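Went to the open day at Ekuvmont on 2025-12-12. They build control software for small robot arms and let the public in twice a year. Posting my notes as a thread. I work in packaging, so expect a packaging slant.

Check-in was slow. One person with a paper list, and a badge printer that jammed. Once inside, they split us into groups of 8 and sent each group to a different room first. Ours started in the workshop.

The workshop has 4 benches, each with an arm bolted down and a laptop next to it. Two were running. The other two had their covers off so people could look at the joints. You were allowed to touch those.

First live demo was Sallora, their planning program. You give it a list of parts and where each one should end up, and it works out the order of moves. The arm then does them one at a time. It is slower than I expected. A person would beat it easily on a short job.

Someone in the group asked about speed. The answer was that they cap it whenever visitors are in the room. Fair enough, but I would have liked to see it uncapped behind a screen.

It dropped a part once. The arm stopped, went back to its start position, and waited for a person to clear the bench. The presenter said that is the default and you can change it to a retry. I would leave it on stop.

Second room was the Meinecke cell. This is the one they rent out to other companies for trials. Fenced, with a light curtain on one side and a conveyor feeding in from the left. It was packing small cartons into larger ones while we watched.

They quoted 1350 cartons for a full shift on the Meinecke cell. I asked if that included changeovers and it does not. So take that number with care if you are comparing it to a hand line.

Changeover itself looked simple. Two clamps and an air line. The slow part is teaching the new carton size, and they skipped that step in the demo.

Lunch was sandwiches in the hallway. Parking was across the road and free. Bring a jacket if you go in winter, the workshop door stays open for deliveries.

After lunch was the talk on Urholm, their simulator, and this was the part I came for. Every job gets built there before it goes near a real arm. They set up a room, a table and the parts, then run the task over and over with the parts in slightly different places.

Their rule is 200 clean runs in Urholm before a job moves to the bench. If one fails, the count starts again. A man near the front thought that was too strict. The presenter said they used to have a looser rule and went back and forth to the bench too often.

Good question from the back: does a clean run in simulation mean a clean run on the bench? No. Grip and friction are where it goes wrong most. Soft packaging is the worst, and they do not try to simulate bags at all yet. That rules out a good share of what we pack.

They also talked about lighting and clutter. Rooms in Urholm get extra things put in them that have no part in the job, so the vision side does not get used to a bare room. Wall and table colors get changed too.

You can try Urholm yourself on their machines for a few minutes. There was a line, but it moved. Controls are mouse and keyboard. I found moving the view easy and placing parts at the right height hard. My first block ended up inside the table.

Next open day is in May. They said sign-up will be on their site and that the Meinecke cell should be running a different product by then. I plan to go again and bring someone from our maintenance team.

Small-part sorting in Urholm is the job I would want to test first for our line. The table setup has a white tray with three green pieces in it and a blue one on the purple tabletop to the right of it, with the tan box behind. Our inserts are close to that kind of job, small rigid parts and a shallow tray. I have asked them for a price on a trial and will add it to the thread when I hear back.
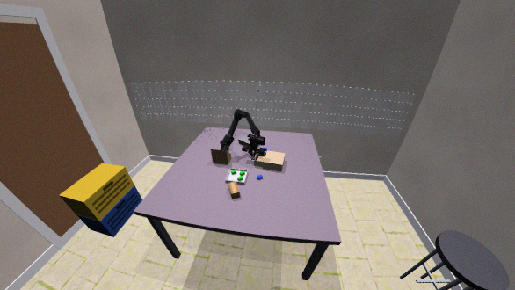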